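Workshop notebook, 2021-08-31
Entry by Ailbhe Scanlon. Ailbhe M., please read the bit about the boost hose before you start the car.

Tolska coupé, 2.0 turbo flat four, in for hesitation under load. Owner says it pulls cleanly from cold, then goes flat once it has been driven up the Pluklow hill a couple of times. No warning light on the dash. One stored code for low boost pressure, cleared and came back on the second road test.

Idle is steady. Held it at 2000 rpm for 4 minutes in the bay and nothing changed, so it wants load to show up. Coolant sat at 76 on the reader at the start of the test, climbed normally after that and the fan cut in when it should. Not a cooling problem as far as I can see.

Smoke tested the intake. Small leak at the lower joint of the hose between the intercooler and the throttle body. The clamp was done up but sitting crooked on the lip. Took it off, cleaned the joint and refitted with a new clamp. Still a wisp of smoke from the underside after that, so the hose itself is probably split on the inner ply. Ordered one from Clisto. Do not drive the car hard until it arrives, moving it round the yard is fine. 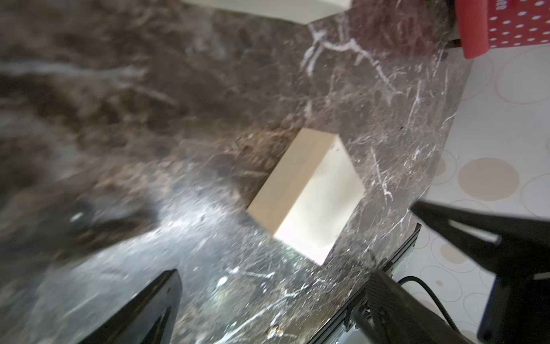

Wood block on the brown marble.

Checked the wastegate while the undertray was off. Arm moves freely by hand and holds on the vacuum pump. Needle dropped very slightly over a minute, which I am not going to chase yet. Plugs were out last December according to the service book and look right for the mileage. Left them alone.

Undertray has two stripped fixings on the nearside. Used spares from the drawer. We are low on those, add to the next order.

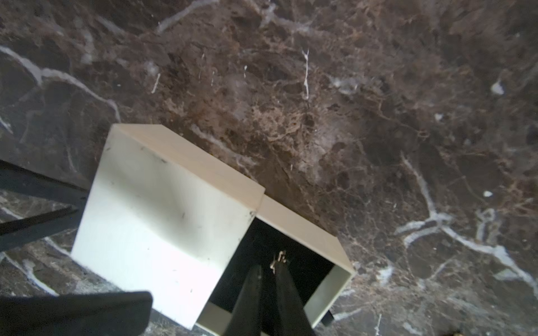
Road test after the clamp was better but not cured. Third gear from 50 mph up the hill, boost came in sooner and then sagged near the top. Logged both runs and saved them under the job number. The second log has a gap in it where the lead came loose, so use the first if you want to compare.

Ó Briain rang about the estate. He wants it back before the coupé, told him that depends on the brake pipes.

To do:
Fit hose when it comes, smoke test again
Clear code, same hill, same gear, log it
If it still sags, swap the boost sensor with the one off the shelf
Put the torque wrench back in its case, it was left wound up again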